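Search this site Go

About Zureck Appliance Repair

Zureck fixes dishwashers, ovens and refrigerators in Flesdale and Bollbridge. Jarlath Tierney opened the shop with one van and a rented bench. We now carry 2000 parts in stock, so most jobs take a single visit.

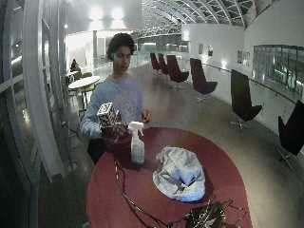
At the round red table.

Hajnalka Hajdu runs the front desk and books all calls. Kavinda Uddin handles built-in ovens and gas cooktops - he also teaches our evening basics class, which starts again in May. We close at noon on Thursday.

Labor is guaranteed for 300 days.

Recent posts
Why your dishwasher won't drain
Cleaning refrigerator coils
Oven door seals: when to replace

Last updated: May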